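# Block tray

A **block tray** (also sorting bin, in Fallville just "the pan") is a shallow open container for loose wooden blocks, used on a table top. Sides usually slope, so pieces slide back to the middle.
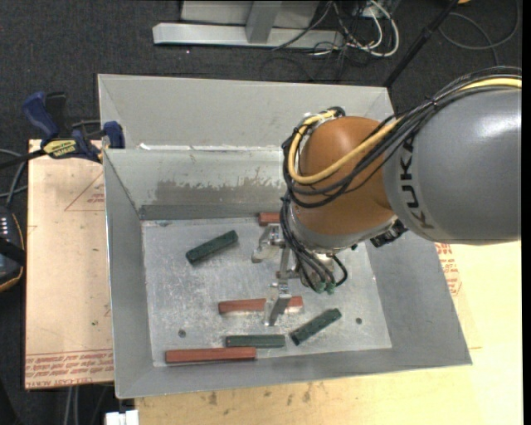 ## Form

Sheet metal in most cases, gray or silver. Flat floor, low walls set at an angle. Some trays have small round holes in the floor, for screwing down or for hanging up on a hook. Metal floors scratch early and end up speckled; staining tends to collect low on the walls where hands and rags don't reach.

Plastic and wooden versions exist. Wooden ones are quieter, heavier, and teh corners trap dust.

## Blocks

Rectangular, solid wood, painted or stained. Two-color sets are common, red and dark green being one pairing. Lengths may differ within a color, so the same set can be sorted two ways:

- by color
- by length, ignoring color

Square-ended blocks are prefered. Rounded ones roll under things. The Loseston set has 90 blocks, far too many for one tray, and is normally split up before use. Smaller sets, under ten pieces, leave enough floor showing that each block can lie flat.

## Setting up

Tray goes on a level table. Bar clamps at the edge if it's likely to get bumped; two along one side will usually do. Cardboard underneath saves the table top from scratches, any old carton, print side doesn't matter.

Blocks are tipped in or laid by hand. Tipping gives a more mixed layout but chips the paint.

## Variants

- **Hira tray**: deeper, some 5 inches, steeper walls. Hard to reach into.
- **Ñahui tray**: 33 inches long, divided in 3 sections by loose strips. Strips often lost.
- **Plain tray**: no divider, no lip. Cheapest.

## Care

Wipe dry. No wire wool on bare metal. Blocks stored apart from the tray, or they rub color onto the floor and it doesn't come off easily.

## See also

- Parts bin
- Building blocks
- Bar clamp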